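4.3 Drying small items

Your Suvari airer comes with 12 pegs and a fold-out hook.

1. Open the hanger fully until the hinge clicks.
2. Shake each item out before pegging it.
3. Peg elastic waistbands by the fabric just below the band - pegs on the elastic leave marks.
4. Leave a gap between heavier items.

Caution: Do not hang more than three pairs of wet jeans.

5. Keep a basket close by for dry items. 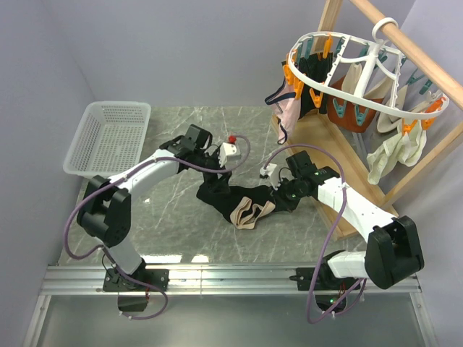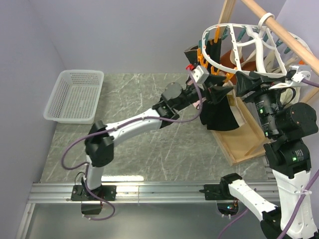
4.4 Storage

Remove all pegs and fold the arms inward. For spare pegs, order part 566.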